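Schuhschrank Koster 803
Offenes Fach, Korpus weiß/grau

Startseite > Flur und Diele > Schuhaufbewahrung > Koster 803

Hersteller: Brindemen
Serie: Koster
Lieferung: zerlegt, ein Packstück
Verfügbarkeit: ab Lager

Produktbeschreibung

Der Koster 803 ist ein frei stehender Schuhschrank mit offener Front für Flur, Garderobe und Umkleide. Der Zugriff erfolgt direkt von vorn. Die Fachtiefe ist auf Halbschuhe und Sneaker ausgelegt, die mit der Spitze voran eingeschoben werden. Die Ferse bleibt dabei vorn greifbar.

Korpus und Einlegeböden bestehen aus beschichteter Spanplatte. Die Außenflächen sind glatt und in gebrochenem Weiß ausgeführt, die grauen Flächen entsprechen dem Farbton der übrigen Serie. Sichtbare Verbindungsbeschläge an den Außenseiten entfallen. Die Rückwand wird in eine umlaufende Nut eingeschoben und ist nicht verschraubt.

Der Schrank ist für die Aufstellung an einer geraden Wand vorgesehen. Für Fußleisten ist an der Unterkante der Seitenwände eine Aussparung eingearbeitet. Bei höheren Leisten ist der beiliegende Abstandhalter zu verwenden.

Technische Daten

Artikelnummer: KO-803
Breite: 803 mm
Tiefe: 360 mm
Belastbarkeit je Boden: 82 N, gleichmäßig verteilt
Front: offen
Bodenraster: 32 mm
Kantenausführung: ABS, vorn gerundet
Stellfüße: vier, höhenverstellbar
Wandbefestigung: Winkel beiliegend, Montage zwingend erforderlich

Lieferumfang

Korpusteile und Rückwand
Einlegeböden mit Bodenträgern
Beschlagbeutel mit Innensechskantschlüssel
Kippsicherung (Winkel und Schrauben für den Korpus)
Abstandhalter für Fußleisten
Montageanleitung

Dübel und Schrauben für die Wand sind nicht enthalten. Sie müssen nach dem vorhandenen Wandaufbau gewählt werden.

Hinweise zur Montage

Den Korpus liegend auf einer weichen Unterlage verschrauben. Exzenterverbinder erst anziehen, wenn alle Böden eingesetzt sind. Vor dem Aufrichten die Rückwand auf vollständigen Sitz in der Nut prüfen. Anschließend Stellfüße ausrichten und Kippsicherung setzen. Eine nachträgliche Verstellung der Böden ist im montierten Zustand möglich, das Fach muss dafür leer sein.

Die Schränke der Serie lassen sich seitlich verbinden. Dazu werden die vorgebohrten Punkte in der Seitenwand durchstoßen. Der Verbindersatz (Artikelnummer KO-V2) ist separat zu bestellen. Schränke der Vorgängerserie Detumico haben ein anderes Bohrbild und sind nicht kombinierbar.

Nutzung und Pflege

Schuhe trocken und ohne groben Schmutz einstellen. Stehende Feuchtigkeit führt an den Kanten zum Quellen der Trägerplatte. Helle Sohlen sind unkritisch. Dunkle Gummisohlen können auf der weißen Beschichtung Abrieb hinterlassen, hierfür ist die graue Einlegematte aus dem Zubehör vorgesehen.

Flächen mit feuchtem Tuch und neutralem Reiniger abwischen, danach trocken nachreiben. Scheuermittel, Schmutzradierer und lösemittelhaltige Reiniger sind nicht zulässig.

Zubehör

KO-M1 Einlegematte, grau, zuschneidbar
KO-V2 Verbindersatz für zwei Schränke
KO-B4 Zusatzboden mit vier Bodenträgern
Reparaturstift Zestside, gebrochenes Weiß

Änderungen

Stand der Angaben: 6. Juli 2020. Seit März wird die Kippsicherung mit Langloch geliefert, ältere Winkel bleiben verwendbar. Die Oberfläche ist im Werk auf 2000 Wischzyklen geprüft.

Ansicht

Weißer Sneaker mit rot-blauen Streifen, Spitze zum offenen Fach.
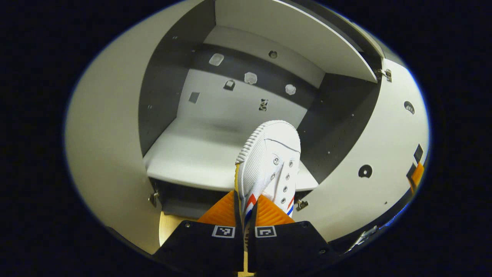 Ersatzteile und Reklamation

Ersatzteile werden unter Angabe der Artikelnummer und der Teilenummer aus der Montageanleitung bestellt. Transportschäden bitte vor Beginn der Montage melden.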